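Chair (furniture)

From Otside, the household encyclopedia anybody can add to

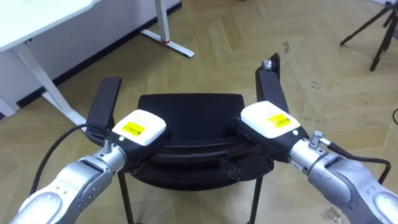
A chair is a seat for one person with something behind it to lean on, and that second bit matters more than you'd think. Take the back away and you've got a stool. Make it wide enough for two and it's a bench or a settee, depending on how soft it is and how posh your family were. My gran called every one of them "the seat" and we all knew which she meant, but an encyclopedia has to be fussier than my gran. So for this article I'm sticking to the plain single chair, the sort you can pick up and carry into another room, like the black one standing in the middle of a wood-patterned floor. Sofas have their own page, and I've left them to the people who like them.

Origins

People have sat on things for as long as there have been people, but a proper chair was a grand object for most of history. The ancient Egyptians had lovely ones, some with legs carved like animals' feet, and the Greeks had a curved one called the klismos that furniture makers still copy. Ordinary households in much of Europe made do with benches, chests and stools well into the sixteenth century. If there was one chair in the house, the head of the household got it and everybody else perched. That's where we get "chairman", and to "take the chair" at a meeting.

Plenty of places never bothered much with chairs at all, and got on very well with mats, cushions and low platforms. I spent a January staying with a family who ate every meal on the floor, and by the second week my hips had stopped complaining (the first week I won't go into).

Parts of a chair

The names are worth knowing if you ever need one mended, as menders do use them. The flat bit is the seat, obviously. The back may have slats running across, spindles running up and down, or one broad upright piece in the middle called a splat, which I still can't say without smiling. Stretchers are the rails joining the legs low down, and they're the part children stand on and break. The top rail is the one you hang your coat over. On an office chair you'll also have a gas lift, a base and castors, and then you're into a whole different set of troubles!

Height and comfort

Most dining chairs have a seat somewhere near the height of the back of an adult's knee. Too high and your feet dangle, too low and getting up turns into a performance. If you're buying for somebody with bad knees, go a little higher than looks right and get one with arms to push up on. A slight backward slope to the seat helps you settle into the back, though too much of it is miserable at a table, where you want to lean forward.

Nuria Kassa, who wrote our page on tables, says I should mention the gap between seat and tabletop, and she's quite right. You need room for your thighs and a bit of wriggling. Measure the table to the underside of the frame, because the top isn't what your legs will hit. I've got this wrong twice.

Stacking and folding chairs

Halls and schools like chairs that stack. The Noreseck community hall, near me, owns 224 of them, and I know the figure because I once helped shift the lot before a wedding. They go up in tall piles along the wall and pinch your fingers without fail. Folding chairs take up less room still, but they wobble sooner, and the hinge is nearly always what goes first.

Looking after one

Wooden joints loosen with dry winter heating. A wobbly leg wants taking right out, cleaning of its old glue and gluing again, with a strap round the legs overnight. Squirting new glue over old hardly ever holds. Felt pads under the feet save the floor, but they pick up grit, so turn the chair over now and then and have a look. Kiros Tefera mends chairs on the market at Fikre and swears by hide glue, which can be softened again with heat if the joint ever has to come apart. I use the ordinary white stuff from the hardware shop and haven't had one back yet.

See also

Bench
Footstool
Rocking chair
Sofa
Stool
Table (dining)

Page last changed December 5, 2023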